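2/7/24
By the Sondent home tasks group

3.2 Collecting the garment demonstrations

I'll say up front that we tried two ways of showing the robot what to do, and that I went into this with a favorite. I like teleoperation. You sit at the desk, you move the leader arm, the real arm moves, and whatever you record is by definition something the robot can do. For rigid things (mugs, boxes, the lids from our earlier Tavares set) it served us well and I'd use it again tomorrow.

Clothes were another story. Denim is heavy, it bunches, and an operator who can't feel the fabric tends to close the fingers too early and come up with nothing, or with one layer when the task wants two. Our remote operators got slower the longer a session ran, and they started to avoid the hard grasps altogether – they'd nudge a garment across the floor until an easy edge was facing them. A policy trained on that learns a lot of nudging. So for the garment tasks we switched to the hand-held gripper, where a person holds the tool and does the job with their own arm, and I've become a convert for this one kind of work.

The collection was done in ordinary lived-in rooms, with the furniture and belongings left where they were. I had a long argument with myself about that. A bare test area gives you cleaner tracking and much easier labeling, but the first policy we trained on bare-floor data fell apart as soon as it met a rug with a pattern on it. Figure 6 is from a jeans episode, with the waistband and a back pocket showing at the grasp and straw mats on part of the floor. 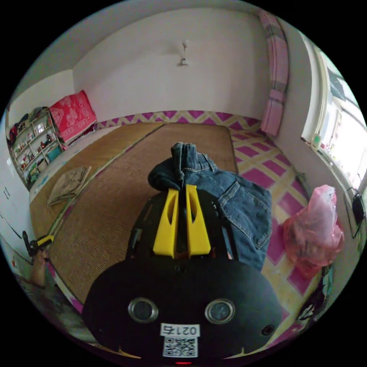 Home Manipulation Team, Civomik Robotics Lab

Figure 6. Hand-held demonstration with a pair of blue jeans. The two yellow fingers pinch a bunched fold of the denim.

Each demonstrator got the same short set of instructions, and I kept them loose on purpose. Start with the fingers open and the garment in view. Pick it up however you'd normally pick it up, but using only the two fingers. Keep your free hand out of it. If you drop the garment, carry on and try again without stopping the recording. That last one was the hardest to get across! People want to hand you a tidy episode, and they would stop, apologize and ask to start over, when the fumble and the second try were exactly what I was after (the recovery data turned out to matter a great deal, see Section 5).

We ended up with 800 episodes from the hand-held tool and 193 by teleoperation. I don't want to make too much of the difference in size, which comes mostly from the fact that a hand-held episode needs no robot in the room and no one resetting an arm between tries. To keep the comparison fair, every head-to-head result in Section 4 uses a random draw of 193 hand-held episodes, and the full set only appears in the scaling experiment.

There are things the hand-held tool does badly, and you should know about them if you're planning to copy us. A human wrist will happily go places our arm can't reach. We checked every trajectory against the arm's joint limits with Fornik, our in-house replay tool, and threw out any episode that failed the check before we did the counting above. Speed was a second headache. People shake out a pair of pants with a flick that no arm of ours should be asked to copy, so we stretched the fast stretches in time and left the rest alone. That works fine for carrying and placing. I'm less happy with it for shaking, where the cloth moves the way it does because of the speed, and slowing the motion on paper doesn't slow the fabric in the video.

Labeling was light. For each episode we marked 2 moments, first firm grasp and final release, plus the garment type. We had planned to mark the part of the garment being held as well (waistband, hem, pocket, leg) but our labelers disagreed with each other so often on bunched fabric that I dropped it. A fold of denim near the belt loops can be waistband to one person and seat to another, and I couldn't write a rule that settled it.

One practical note on camera view. The camera rides on the tool, so the fingers and the grasped cloth are always close in the picture while the rest of the room swings about behind them. With big garments the fabric can block a good part of the view once it's lifted. We didn't correct for this. The robot carries its camera in the same place and has the same problem, and I wanted the policy to get used to it early – the crop and resize settings for both collection methods are listed in the appendix.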